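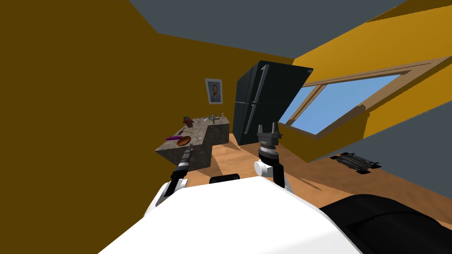
Simulated kitchen with counter, refrigerator and two-armed robot, right gripper open.

To: Plornura kitchen operations list
Subject: Re: Two-arm units in the prep kitchens: hours and duties

Colleagues,

Thank you to all who replied to the August notice. The message quoted at the foot of this one raised the questions that came up most often, and I am answering it on the list so that every site has the same text.

First, the schedule. The simulation stage with Plekon continues through the end of the quarter. No unit will be placed in a working kitchen during that time. The tasks under study are limited to clearing and resetting a counter: picking up small items, moving plates, and returning utensils to their places. Cooking, knife work and anything involving hot liquid are outside the agreement and will remain so unless a new one is negotiated.

Second, positions. The agreement covers 21 staff in the prep and reset grade at the Villaseñor Street and Kemis sites. No position in that grade will be removed during the trial, and contracted hours will stay as they are. Where a unit takes over part of a reset shift, the hours released will be assigned to receiving, stock rotation or allergen checks. Staff moving to allergen checks will be paid at the higher grade from the first shift, including training shifts.

Third, the simulation work itself. Plekon has asked for reviewers who know how a counter is used during service. Reviewers watch recorded runs and mark where an arm reaches too far over the counter edge, sets an item down in a poor place, or would be in the way of a person coming from the refrigerator. Sessions last 30 minutes and are held during paid time. Two reviewers are needed at each site. Experience with computers beyond the ordering screen is not required.

Several people remarked that the simulated room does not look like either of our kitchens. That is correct. The current room is a home-style layout supplied by Plekon, and the Kemis layout will be added once the measurements have been approved. Please send comments on reach and placement now all the same. Comments on aisle width should wait for the Kemis layout.

Fourth, recording. Any unit brought on site later will carry cameras. Footage may not be used for attendance, performance review or discipline. This wording has been accepted by Plekon and will appear in the written terms, which will be posted to this list before anyone is asked to sign.

One point remains open. We have not settled who may stop a unit during service and who restarts it. My proposal is that any employee may stop it at any time without giving a reason, and that only the shift lead may restart it. Objections and alternatives may be sent to the list or to me directly.

Torunn Lundgren
Workplace Change Office
Plornura

----- Original message -----
From: Reset crew, Kemis site
Subject: Two-arm units in the prep kitchens: hours and duties

> We read the August notice at the start of shift and have some
> questions from the crew.
>
> The notice says the units will "support" reset work. Does that
> mean fewer of us on the late shift? We turned over 3000 place
> settings last month and there were nights when we were short
> as it was.
>
> If someone is moved to another job, who decides, and is it at
> the same pay? Some of us asked for allergen training last year
> and were told there was no budget.
>
> Who sees what the cameras record?
>
> We would also like somebody who does this work to look at what
> the arms are being taught before they arrive. Where a plate is
> put down matters a great deal when four people are sharing
> one counter.
>
> Please reply to the whole list.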